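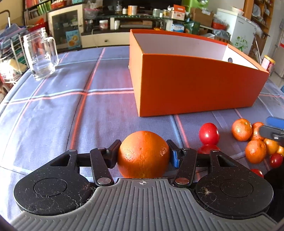
Benjie Sebastian wrote in to argue that fruit should never be sorted at all, only eaten faster, and that any household with a system for its mandarins has too much time. I have some sympathy. Most advice on storing fruit and tomatoes is repeated from one website to the next without anyone testing it, and a good share of it is written to sell you a container.

Still, I was throwing out a lot of soft mandarins last February, so I tried sorting at the kitchen table. It takes me less time than boiling the kettle. What follows is the part I kept.

Clear some table first

Put down a cloth. Round things roll, and a bare table gives them a head start. Tip everything out of the shopping bags, oranges, mandarins and tomatoes together, and don't bother being neat yet.

Check each piece

Pick it up and turn it right around. You want to feel for soft spots, especially near the stem end. On an orange, a dull patch of peel means very little, whatever the greengrocer tells you. A patch that gives under your thumb means something. Mandarins are harder to judge because the peel is often loose on perfectly good fruit, so press gently and compare one with another. Smell them if you're unsure.

Tomatoes bruise if you look at them sideways. Set them on the cloth, don't drop them, and don't stack them under the citrus.

Make two groups

Eat soon, and can wait. I have seen guides with six categories and a colour chart. Ignore them. If you can't decide, it goes in eat soon.

Anything mouldy goes straight in the compost. Wipe down whatever was touching it and dry it well.

Box the ones that can wait

A wide, low-sided box beats a deep bowl, in my experience, mostly because you can see what's at the bottom. If yours has a divider, put oranges on one side and mandarins on the other. One layer if they'll fit. I paid $38 for a Calloway fruit crate with a "freshness liner" and could not tell the difference between it and an ordinary box, so save your money.

Leave the lid off. Citrus in a sealed box sweats.

Where to keep it

Somewhere cool and out of the sun. Oranges will last longer in the fridge, and I'll grant the experts that one. Underripe tomatoes I leave on the counter until they colour up. Ripe ones can go in the fridge for a few days if the alternative is losing them, and I've never been convinced the flavour suffers as badly as people claim. Let them come back to room temperature before you slice them.

Go through the box again whenever you take something out. Kristine Sison swears by wrapping each orange in newspaper. I tried it for one box, found it tedious, and forgot which ones were going off.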